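Nosum (chamber ensemble)

Nosum is a chamber music ensemble based in Flostden. It performs mainly works for mixed strings, winds and piano, with an emphasis on pieces written for unusual combinations of instruments. The group has no conductor. Rehearsals are led by whichever player has the most exposed part in the work being prepared.

Background

The ensemble grew out of a reading group that met in the winter to play through borrowed scores. Its first public concert was given in February in the Rovex Hall, a former grain exchange with about 100 seats. The program consisted of a wind trio, a piano quartet and a short piece for viola and clarinet. Early concerts were free, and the players shared the cost of renting the hall's piano.
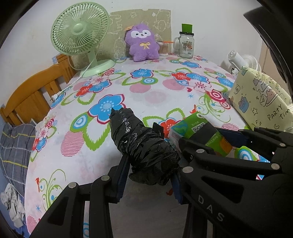 Touring has been limited to towns within a day's drive of Flostden. The players carry their own stands, lamps and folding chairs, and parts are packed separately from instruments. Small accessories such as mutes, reeds and spare strings travel in bags or wrapped bundles, and wrapping can be as simple as creased black plastic, like the shiny bundle held over the flowered tablecloth. Larger percussion is borrowed at the venue. The ensemble does not tour with a piano and chooses its out-of-town programs accordingly.

Repertoire

The core repertoire includes quartets and quintets from the nineteenth century, but at least one recent work appears on most programs. The ensemble's best-known commission is the Yordanov Sextet, named for the fund that paid for it. The work is in 4 movements and is scored for flute, clarinet, horn, violin, cello and piano. The second movement leaves out the piano entirely, while the last gives the horn a long passage over plucked strings.

A later commission, Rovex Studies, is a set of 3 short pieces named after the hall. The pieces may be played in any order. Reviewers in the local press praised the slow study for cello and flute and found the quick one too dense for the room. The composer afterward thinned the piano part, and the revised version is the one now in use.

Concert season

The regular season runs from fall to late spring. Programs are given twice, first as an open rehearsal in the afternoon and then as an evening concert. The open rehearsal is partly spoken, with players stopping to repeat passages and answer questions from the audience. The most recent season closed on Tue 13 May with a complete performance of the Yordanov Sextet.

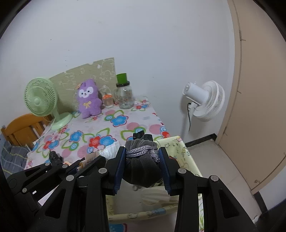
Why does Nosum play without a conductor?
The players began as a reading group of equals and kept that way of working. Most of their repertoire needs six players or fewer, so entries and tempo changes can be cued from within the group.

Recordings

Nosum has released 2 recordings, both made in the Rovex Hall without an audience. The first contains nineteenth-century works for winds and piano. The second pairs the Yordanov Sextet with Rovex Studies in the revised version. The sextet was recorded in single takes of each movement, with only the opening of the third movement played again after a fault in the piano pedal.

See also
Chamber music
Piano quartet
Sextet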